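Fall walk-through, storage and hobby room, Rultberg building
Done in November by me (Samina Kiani), with Tahira Satti reading the list out loud and me crawling under things

Entry and exits
Door opens fully: OK. It sticks a little at the bottom, but a shoulder does it.
Exit sign lit: OK
Path to the back door clear: NOT OK. Two rolled rugs again! I moved them, but please find them a real home before the next walk-through.

Fire stuff
Extinguisher gauge in the green: OK
Tag up to date: OK, tag number 751
Smoke alarm test: OK, and very loud (sorry to everybody upstairs).
Sprinkler clearance: NOT OK by the tall shelf. Somebody stacked the Temba boxes almost to the ceiling. Take the top row down, even if it means the floor looks messy for a week.

Storage and containers
Lids on, heavy things low: mostly. I'm a big fan of clear boxes, you can see what you're grabbing without dumping everything out.

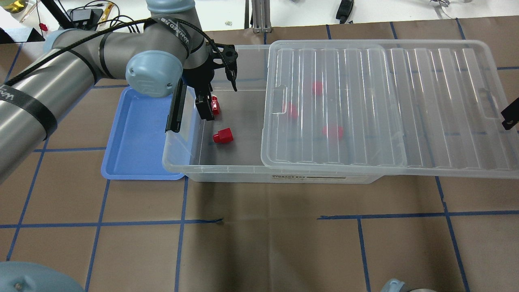

I'd still like a label on the short end of every box, big letters, thick marker. Tahira wants them color coded, and I said fine, as long as she buys the stickers.
Shelf anchors: OK on the left wall. One loose screw on the right, tightened while we were there.
Shelf load limit posted: OK, 300 pounds, though the sign is curling up and could use fresh tape.

Electrical
Outlet covers: OK
Extension cords used as permanent wiring: NOT OK. The Plukden heater is on one. Unplug it, and plug it straight into the wall or not at all.
Panel door closes, nothing leaning on it: OK

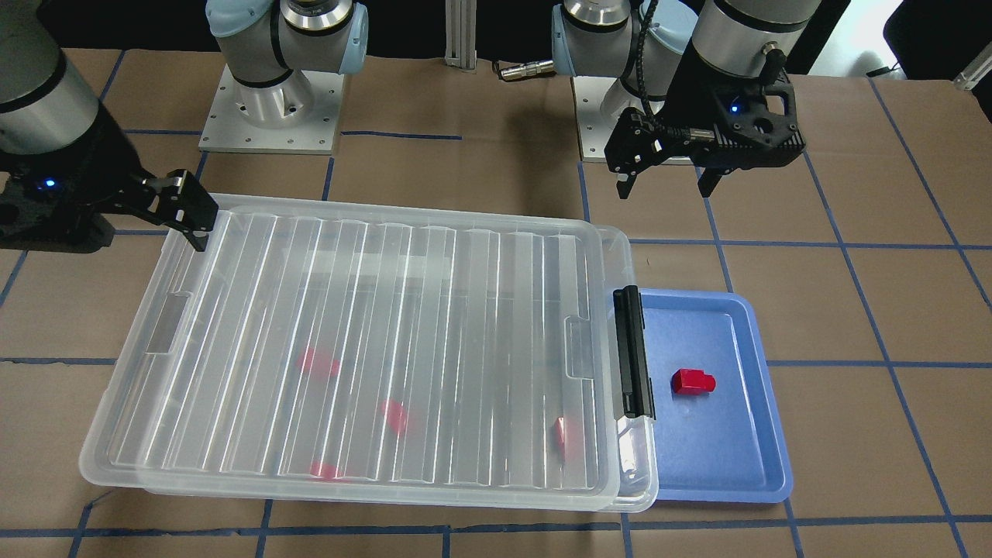 Floors and lighting
Floor dry: OK
Mats flat: one corner curls by the sink. I put a Corkia mat down there for now (love these, they stay put!).
Lights: one tube flickers over the sink, work order 3845 is in.

First aid
Kit on the wall and easy to reach: OK
Bandages: running low, and the tweezers have wandered off again. If you have them, just put them back, no questions.

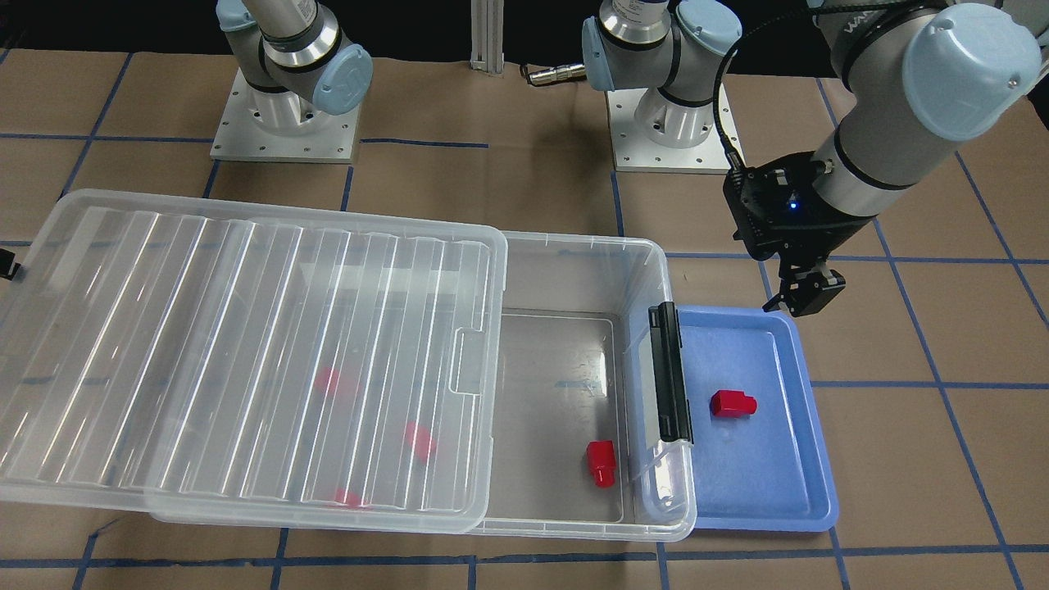

Eye wash bottle expires next spring, so I put it on the shopping list now before I forget.
Emergency numbers posted: OK, but the old office number is still on there. Cross it out if you've got a pen on you.

Left to fix: rugs, Temba boxes, heater cord, tweezers. I'll come back at 2 in the afternoon once the boxes are down and sign off on the rest.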